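11月　更新
文：編集部・業務ツール担当

共有メモアプリ「Pivari」を四か月使ったレビュー

結論から書くと、少人数の事業所で手順書と引き継ぎメモをまとめる用途なら、Pivariは十分に使える。検索が速く、同期の失敗が少ない。一方で、表の扱いと通知の設定には不満が残った。以下、導入から現在までの使用感を順に書いていく。

うちの事業所は11人で、修理受付と倉庫が同じ建物に入っている。以前はRundusというグループウェアの掲示板機能にメモを貼っていた。掲示板なので新しい書き込みが上に来る。手順書のように何度も読み返すものは下へ流れていき、同じ内容が別の日付でまた投稿される。移行の前に棚卸しをしたところ、書き込みは713件あり、そのうち今も有効な内容と判断できたものは184件だった。残りは古い連絡、重複、終わった案件の覚え書きである。

移行先の候補はPivariとBrikarの二つだった。Brikarは機能が多く、案件管理や勤怠の入力欄まで付いている。試用もしたが、最初の画面に並ぶ項目が多すぎて、倉庫側の担当から「どこを押せばメモが書けるのか」と毎日のように聞かれた。Pivariは左に一覧、右に本文という二列の画面だけで、初日から説明なしで書き込みが始まった。この差でPivariに決めた。

インストールと初期設定

パソコン版はWindowsとmacOSに対応している。ブラウザ版もあり、機能の差はほとんどない。印刷だけはパソコン版のほうが安定していて、ブラウザ版では長いメモの改ページ位置がずれることがあった。スマートフォン版は閲覧が中心と考えたほうがよい。編集もできるが、見出しの変更などは画面の下に隠れたメニューから呼び出す必要がある。

初期設定は一時間かからなかった。管理者が「スペース」を作り、そこに利用者を招待する。招待メールの文面は変更できず、差出人名も英字のままなので、迷惑メールと間違えて消した人が出た。招待の前に口頭で伝えておくとよい。

データの移行は手作業になった。Rundusから書き出したファイルを読み込む機能はあるものの、改行がすべて詰まって読めない状態になる。結局、有効な184件を一つずつ貼り直した。手分けして三日かかったが、その過程で古い型番や使わなくなった連絡先を直せたので、無駄だったとは思っていない。

メモの書き心地

本文の入力は軽い。見出し、箇条書き、チェック欄、引用、コードの五種類があり、行頭に記号を打つか、右クリックのメニューから選ぶ。日本語入力中に変換候補の位置が飛ぶ不具合が導入直後にあったが、二回目の更新で直った。

写真の貼り付けは一枚ずつでも、まとめてでもできる。横幅は自動で本文の幅にそろう。縮小はできるが、トリミングの機能はない。手順書に写真を使う場合は、先に別のソフトで切っておくことになる。

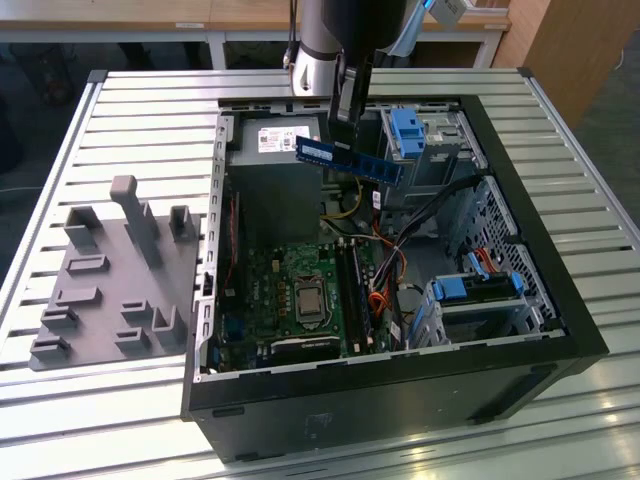
手順書をPivariに移して一か月ほど使いましたが、検索で本文の途中の一語まで拾ってくれるのが助かっています、というコメントを読者の方からいただいた。続けて、ただし添付したPDFの中身は検索にかからないので、要点だけは本文に書き写すようにしている、とのことだった。こちらの環境でも同じで、PDFはファイル名しか検索の対象にならない。仕様と考えて、うちでも添付ファイルには必ず二、三行の要約を付けることにした。

検索そのものの精度は高い。全角と半角の違い、ひらがなとカタカナの違いは区別せずに探してくれる。型番のハイフンの有無も吸収する。逆に、完全に一致するものだけを探したいときは引用符で囲む必要があり、この方法はヘルプの奥のほうにしか書かれていない。

同期と履歴

同期は保存ボタンを押さなくても数秒で終わる。二人が同じメモを同時に開いた場合は、行ごとに編集中の人の名前が出る。同じ行を触ると後から書いたほうが優先され、消えた側は履歴に残る。四か月の間に内容が食い違ったことは二回あったが、どちらも履歴から戻せた。

履歴は無料プランで14日分、有料プランでは無期限になる。無料で始めたときに一番困ったのがこの制限だった。月に一度しか開かない棚卸しの手順が途中で消されていて、気付いたときには戻せる期間を過ぎていた。業務で使うなら有料プランを前提にしたほうがよい。

通知

不満が大きいのは通知である。初期状態では、誰かがメモを一文字直しただけでも全員に知らせが届く。設定で「自分あての返信のみ」に変更できるが、管理者が一括で変えることはできず、利用者が自分の画面で変えなければならない。うちでは朝の打ち合わせの時間に全員で設定を開き、その場で変更した。

もう一つ、通知の音がパソコンの音量設定に従わず、アプリ内の別の設定に従う。電話の受付中に鳴ると困るので、現在は音を切っている。

表の扱い

表は作れるが、できることは少ない。列の並べ替えはあるものの、合計を出す機能はなく、セルの結合もできない。部品の在庫表を移そうとして諦めた。在庫は今も表計算ソフトで管理し、Pivariにはそのファイルへのリンクを貼っている。リンク先を更新すればよいので、運用上は問題ない。表を中心に使いたい事業所ならBrikarのほうが向いている。

料金とサポート

料金は利用者の人数で決まり、年払いにすると二か月分が安くなる。請求書払いは、国内の販売代理店であるSchmieder経由の契約で対応している。本家のサイトから申し込むとカード払いしか選べない。経理の都合で請求書が必要な場合は、最初から代理店に連絡したほうが早い。あとから切り替えると、契約の組み直しで数日かかる。

サポートへの問い合わせは三回した。二回は翌営業日に返事があり、内容も的確だった。残る一回は印刷の改ページに関するもので、「開発部門に伝えました」という返事のまま、まだ直っていない。問い合わせの窓口はメールだけで、電話はない。

良かった点
・画面が単純で、説明の手間がかからない
・検索が速く、表記の揺れに強い
・内容が食い違っても履歴から戻せる

気になった点
・通知の設定を管理者がまとめて変えられない
・表の機能が弱い
・Rundusからの読み込みで改行が失われる
・ブラウザ版の印刷

評価は五点満点で四点とする。減点は主に通知の分である。手順書や引き継ぎが掲示板の下に流れて困っている事業所には勧められる。勤怠や案件管理まで一つにまとめたい場合や、表計算の代わりを探している場合には合わない。

なお、スマートフォン版のオフライン閲覧については、電波の届かない場所で使う機会がほとんどなく、十分に試せていない。倉庫の奥で何度か開いた限りでは、直前に見たメモは表示されたが、添付の写真は読み込まれなかった。

お問い合わせ　｜　無断転載を禁じます　© 業務ツール使用記　｜　ページの先頭へ戻る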